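Larkbridge Garment Exchange: Frequently Asked Questions
Last revised Saturday, September 9, 2023
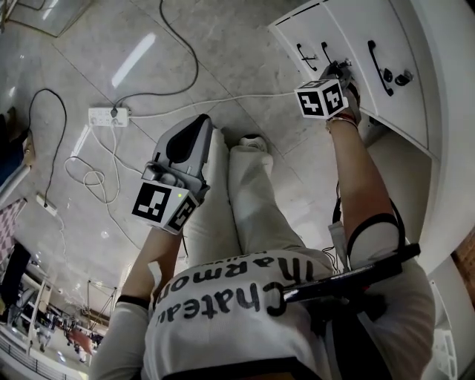 White T-shirt with printed lettering, worn with light gray trousers.

The Larkbridge Garment Exchange accepts clean, used clothing from residents and makes it available to other residents without charge. The answers given on this page apply to the main exchange room on Baxter Street and to the smaller branch at Nuddale. Questions not covered may be sent in writing to the Exchange Office.

Who may use the Exchange?
Any resident of Larkbridge or Nuddale may register. Proof of address is required at the first visit. Children under 16 are registered on the card of a parent or guardian.

Is there a fee?
Registration and clothing are free. A replacement card costs two dollars.

How many items may I take?
Each registered person may take up to 30 items in a calendar year. Socks and underwear in sealed packaging do not count toward the limit. Families expecting a child may apply for a separate infant allowance, which covers 69 items in the first year.

What clothing is accepted?
The Exchange accepts shirts, trousers, skirts, dresses, sweaters, coats and shoes in wearable condition. Printed T-shirts are accepted if the print is not badly cracked or peeling. School uniforms are accepted at any time of year and are held on a separate rack.

What is not accepted?
Used underwear, swimwear, helmets, bedding, and any item that is damp, torn or heavily stained. Items with a missing button may be given if the button is enclosed in an envelope.

How should I prepare clothing before bringing it in?
Wash and fully dry all items. Empty the pockets. Tie shoes together by the laces or fasten them with a rubber band. Place everything in a closed bag, with your card number on the outside. Hangers should be left at home.

May I try clothing on?
Yes. There are two fitting rooms at Baxter Street and one at Nuddale. No more than four items may be taken into a fitting room at one time.

Can I return something that does not fit?
Items may be returned within 14 days, unworn, with the paper tag still attached. Returned items are taken off your yearly count.

What happens to clothing that is not chosen?
Clothing remains on the racks for ten weeks. After that it is sent to the textile sorting center at Cumalia. Last year 2,522 items were given out at the two locations and 284 were sent for sorting.

I left something in a pocket. Can it be recovered?
Staff check pockets on arrival. Found items are logged and kept for three months. Please describe the item and give the date of your visit when you contact the office.

When are winter coats available?
Coats are placed on the racks from the first opening day in November. Coats given earlier in the year are stored until then and cannot be reserved.

Whom should I contact?
Registration and cards: Hortensia Urrutia, Exchange Office, Baxter Street.
Donations of more than five bags: Jarrah Doolan, Nuddale branch. Large donations are received by appointment only.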